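Suvthorpe laundry cell

The Suvthorpe laundry cell is a robotic workcell in Doltoneck in which a two-armed robot loads, unloads and generally argues with a pair of front-loading laundry machines. It is used for long-running trials of household handling tasks, and among people who work on such cells it is known less for its robot than for its maintenance log, a document of 700 entries in which the word "door" appears more often than any other noun.

Layout

The cell is built around a dryer and a washer standing side by side. Both carry Chinese labels reading "smart dry" and "smart wash" respectively, each with the number one. The numbering has encouraged visitors to ask where number two is kept. There is no number two.

Baskets and bins stand on the dark floor beside the dryer, within reach of the arms. Green floor tape runs in front of the washer. The robot works from a position facing the machines, and each arm ends in a parallel gripper with metal fingers. The original plan, drawn up by Delwyn Ellery, called for soft fingers on both sides. These lasted until the first week of door trials and are now kept in a drawer.

Setup

Commissioning the cell after any move follows a fixed order: machines first, robot second, baskets last. The early practice was to place the baskets first, as they are light and it felt like progress, and then to shift them every time anything else was adjusted.

The machines are leveled before the robot is brought up to them. A dryer that leans by a few millimeters is no trouble to a person, who will open it without noticing. The robot notices, generally by closing its fingers on air. Once both machines are level, the arms are taught a set of reference points on each door, six to a machine, and these are stored under the name Fostik, the software used to keep the cell's positions. Fostik will accept any name for a point. Older files contain several called "new," "new new" and "use this one."

The door points are then checked one at a time at low speed, with an operator's hand on the stop button. A point passes when the fingers meet the door without shoving the machine and without the arm folding back on itself.
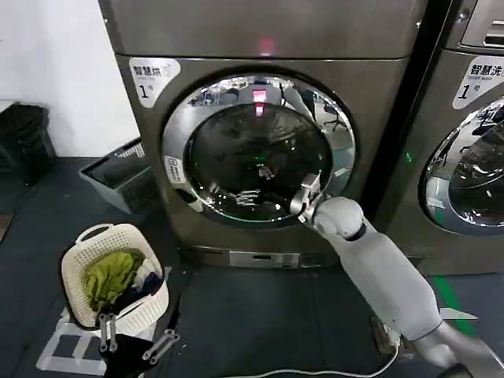
Right-hand gripper at the chrome door ring of the dryer. A garment basket stands to the left.

The dryer's door ring is polished chrome and has been responsible for a good deal of the log. A mirror finish gives a camera very little to hold on to: it shows the furniture, the ceiling lights and a distorted version of whatever is reaching for it. Early vision software was found to be tracking a reflected chair with great confidence. The present method takes its bearings from the flat front panel and works out the position of the ring from there. Anahera Whitcombe, who wrote it, named the routine Pearce and has declined to say why.

The washer is checked in the same manner but takes longer. Its rim is approached from closer in, and the wrist camera is relied on for the last part of the move, when the machine fills much of the view and the fingers take up most of what remains.
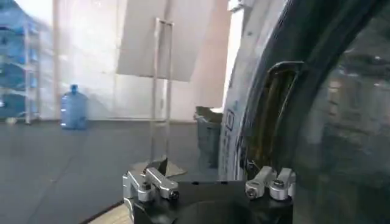 Wrist camera view during close work at the front-loading washing machine, with both finger assemblies visible.

Routine care

The cell is inspected each morning before the first trial. The fingers are wiped, the bolts on the finger blocks are tried with a hex key, and the arms are sent to a parked pose so that any drift can be read off. A difference of more than a millimeter means re-teaching the door points, a job that fills the time until lunch and occasionally the time after it.

Finger bolts are the commonest fault. Each door pull loads them slightly off axis, and over a few hundred pulls they work loose by an amount too small to see and quite large enough to ruin an afternoon. The manual now calls for retightening every 200 cycles. Paint marks across the bolt heads were tried as a visual check, and the washer's damp laundry removed them.

Lint is the second concern. It gathers between the finger blocks and eventually keeps the gripper from closing fully, at which point the controller reports that it is holding an object. The log records one evening when the robot carried a wad of lint to the basket and released it there, following procedure in every respect.

Cables on the floor are checked for position at the start and end of the day. The rule on this is the shortest in the manual ("Look down") and was added after entry 6.

Repairs and modifications

The right wrist was replaced after 3000 door cycles, when it had developed a click. The click was later traced to the door hinge. The new wrist was left in place, and the old one is held as a spare in working order.

A second change, made in July, lowered the closing force on both grippers. The doors had never needed the original setting, which had been copied from an earlier project involving crates. Noise in the room fell noticeably, and the dryer stopped creeping backward toward the wall.

A proposal to fit the doors with large, easily gripped handles has been raised several times. It would clear up most of the faults listed above and has been turned down on each occasion, on the grounds that customers' machines will not have them.

See also

Doltoneck test rooms
Fostik (software)
Gripper maintenance
Door opening (robotics)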